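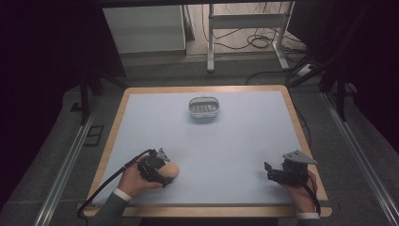 White plastic basket on the table, a gripper in each hand.

Home Explore Notifications Messages Lists Profile

Search posts Search Try searching for people, topics or keywords

Thread by Forough Nouri · 2 min read

1/ We moved our monthly sales reports from spreadsheets to Trullent in April. Several people asked me how it went, so I write my notes in one thread. English is my third language, please be patient with me.

2/ Our case: one workbook per region, one summary workbook on top, and many lookup formulas between them. The Clunville workbook alone had 1136 customer rows. When somebody sorted one sheet, the summary became wrong and we noticed it only at the end of the month.

3/ First lesson: clean the customer names before the import. We had "Astilley", "Astilley Ltd" and "ASTILLEY " with a space at the end. The dashboard showed them as three different customers, and it was right to do so.

4/ Ülle Kuusk made a small mapping table for this, with two columns: the name as typed, and the name we want. It took her one afternoon. We still use it, and every new spelling goes there first.

5/ Second lesson: dates. Half of our files had day first, the other half had month first. Trullent guessed the format from the first rows and did not complain. Please set the date format by hand for each source.

6/ The refresh. We started with one every hour and people opened the dashboard in the middle of it. Now it runs at 6 in the morning and again after lunch. So far I have no complaints, except from Keyvan Farahani, who starts work at 5:30.

7/ Export has a limit in our plan: 3000 rows per file. For most pages this is enough. For the order detail page it is not, so we split it by region. The file does not say that rows are missing – check the last line every time.

8/ Do not put everything on one page. My first version had 20 charts and it was very slow to open. Manouchehr Daneshvar asked me which of them I look at myself. I kept four and moved the rest to a second page.

9/ Permissions: we give access by group and never by person. When Alun Edwards changed teams, we moved him in one place and his old reports disappeared from his list the same day.

10/ What I still did not solve: the Yazdani accounts close their month on the 25th, so their totals never match the others. If you have a good method for a custom month calendar, please reply with it. A screenshot of your date table would help me a lot.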